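Visit report: Liltura open day, desk surfaces section
2026-04-20

Liltura opened its workrooms to suppliers and furniture buyers. I attended for Gurix to look at desk mats and tops for our 200 study desks. Kelly Ackroyd led the tour.

The first station was a desk with a white marble-patterned top, grey and faint gold veining, and a dark navy mat over most of it. The mat stops well short of the front edge. A small lime-green piece and a white crumpled one lay on it.

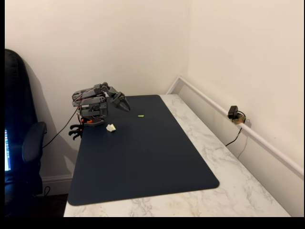
Does a mat this size need to be fixed to the desk?
Liltura leaves its mats unfixed so they can be lifted for cleaning. Adhesive pads are sold separately.

Ackroyd quoted a minimum order of 18 mats per colour. The Cusi mat is the thinner of the two on offer and the Mutura has the denser backing. Both ship in nine working days.

Colour was my main interest. Small scraps get missed on patterned tops, and a yellow-green strip of paper stands out sharply on a plain dark surface.

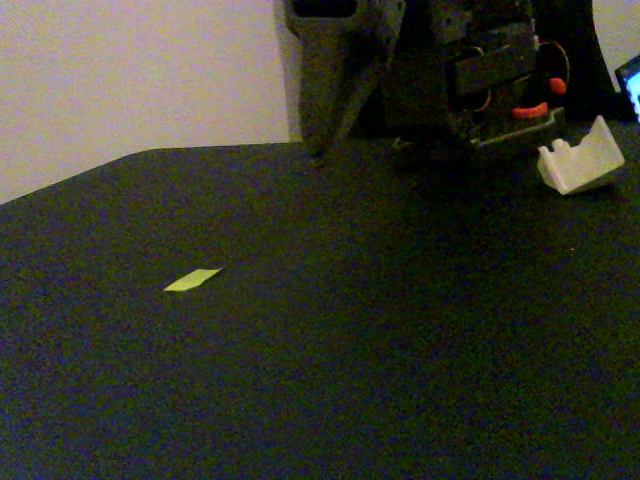 Storage and dispatch

Mats are stored flat on racks near the loading door. Rolled stock is kept for small orders only. The next open day is in June.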